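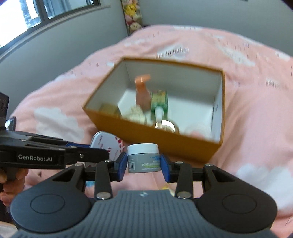 4주차 강의 노트: 핸드헬드 그리퍼 점검과 손보기

지난 시간에 숙제로 냈던 링크 구조 스케치, 다들 잘 봤어요. 생각보다 잘 그려서 깜짝 놀랐습니다! 오늘은 그 링크를 직접 만지는 시간이에요. 저는 이 부분을 제일 좋아하는데(공구 꺼내는 날이니까요) 해마다 나사 하나씩은 꼭 바닥에 굴러다니더라고요. 자석 트레이부터 책상에 올려 두고 시작합시다.

1. 피벗 나사

링크 암을 잡고 있는 둥근 은색 나사가 네 개 있죠. 아래쪽 두 개, 위쪽 두 개. 점검은 늘 아래쪽부터 합니다. 손가락을 반쯤 벌린 상태에서 암을 옆으로 살살 흔들어 보고, 덜그럭거리면 조금 조이고, 뻑뻑하면 4분의 1바퀴쯤 풀어요. 한쪽만 조이면 좌우 손가락이 따로 놀기 시작하니까 꼭 짝을 맞춰서 조절하세요. 저는 예전에 급하다고 왼쪽만 만졌다가 반나절을 날렸어요 ㅠㅠ

나사 고정제는 Beketti 약한 걸 씁니다. 강한 걸 바르면 다음 기수가 고생해요. 한 방울도 많고, 이쑤시개 끝에 묻혀서 나사산에 톡 찍는 정도면 됩니다. 바르고 나서 30분은 건드리지 말기!

2. 파란 고무 패드

손가락 안쪽에 붙은 파란 고무는 소모품이에요. 손톱으로 눌러서 자국이 그대로 남으면 교체합니다. 화장품 용기 같은 걸 많이 잡으면 표면에 기름기가 앉아서 미끄러지는데, 이건 닳은 게 아니니까 버리지 말고 미지근한 물에 중성세제로 닦아 주세요. 알코올은 금지입니다. 작년에 누가(누구라고는 안 할게요) 알코올로 박박 닦아서 패드가 딱딱해졌거든요.

새 패드를 붙일 때는 접착면의 먼지부터 떼고, 위에서 아래로 밀면서 붙입니다. 양쪽 높이가 어긋나면 둥근 병을 잡을 때 병이 기울어요.

3. 카메라 브래킷

브래킷이 틀어지면 영상 속 손가락 위치가 달라져서 앞에 맞춘 게 다 소용없어집니다. 본체를 책상에 고정하고 브래킷 끝을 가볍게 눌러 보세요. 움직임이 느껴지면 조이고, 조인 다음에는 캘리브레이션을 처음부터 다시! 렌즈 쪽은 마른 극세사 천만 쓰고요. 손잡이를 잡을 때 브래킷을 같이 움켜쥐는 버릇이 있는 분들, 지금 고칩시다.

4. 잡기 시험

조정이 끝나면 실제 물건으로 확인해요. 돌림 뚜껑이 달린 작고 둥근 크림통이 제일 좋습니다. 미끄럽고 굴곡이 있어서 어긋난 데가 금방 티가 나요. 그다음이 납작한 틴 케이스, 펌프 용기 순서입니다. 푹신한 이불 위에서도 꼭 해 보세요. 책상에서는 멀쩡하던 게 바닥이 꺼지면 손가락 끝부터 박히는 경우가 많아요.

우리 실습실 합격 기준은 성공률 98퍼센트입니다. 너무 빡빡하다는 얘기가 매번 나오는데 안 바꿉니다 ㅎㅎ 이 시험 순서는 Janaína Furtado 선생님이 Kunedar 실습실에서 쓰던 걸 제가 받아와서 조금 고친 거예요.

5. 기록

점검표에는 장비 번호, 만진 나사 위치, 패드 교체 여부를 적어 주세요. "이상 없음" 한 줄만 적어 내면 돌려보냅니다. 788번 장비는 2월에 스프링을 바꿔서 다른 것보다 손맛이 뻣뻣해요. 고장 아니니까 풀지 마세요!

다음 시간까지: 자기 조 장비의 점검표 2장(조정 전, 조정 후)을 제출하고, 교재에서 평행 링크 부분을 읽어 오세요. 여분 패드는 공구장 둘째 서랍에 있습니다.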